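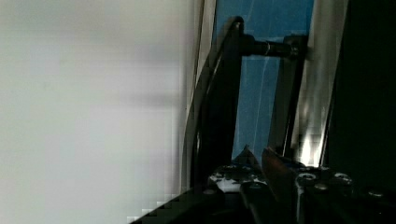 My job this summer, if anyone at a wedding asks, is teaching a robot to tidy up. In practice I move a pair of handles, the arm copies me, and a computer writes down everything we both did. One go at a task is one episode. The target for the table tasks is 75 episodes per task, and I have reached the stage where I reach for my own coffee in a slow, well-labeled arc.

Lucía Esteban, who runs the project (it's called Sandora, don't ask, it was called that when I got here), has a rule that we keep the ugly ones. If I drift wide of a cup and have to come back for it, that stays in. A model that has only seen perfect grabs has no idea what to do after a bad one. I find this comforting, as most of my contribution so far is in the category of bad ones.

What gets thrown out is hesitation. I lost 16 episodes last week because I kept stopping to think. You'd hover over the cup, wonder whether to take it by the handle or the rim, and the recording would fill up with an arm doing nothing in particular. Train on enough of that and you get a robot that ponders. Ljubica went through the batch with me at double speed, and even at double speed I looked like a man choosing a greeting card.

So now I decide before I hit record. Cup first or bottle first, which side I'm coming from, where it's going. Then I shuffle things a bit for the next one – plate up, bowl down, strawberry somewhere silly – so it can't just memorize the table. The toy fruit has had a more varied July than I have.

The wrist camera is the other thing I had to learn to respect. I steer by looking at the whole table, but the model also gets the close view, fingers and all, and a lovely smooth approach from where I'm sitting can be a mystery from down there.

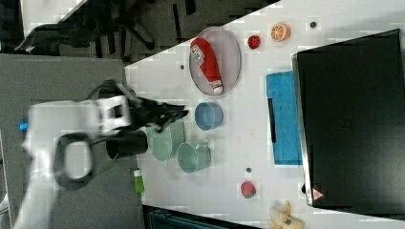

Things I now believe

Two short sessions beat one long one. After three hours my wrists get lazy and the robot inherits it.

Write the task sentence before the session. "Put the cup on the plate" and "move the cup to the plate" are the same job to me and an afternoon of relabeling to Ljubica.

Start the arm from a different spot now and then, even when you're in a rhythm. Especially then, according to Lucía.

We train on the first full set in August. I've asked to be there when it tries the cups, mostly to see which of my habits it picked up.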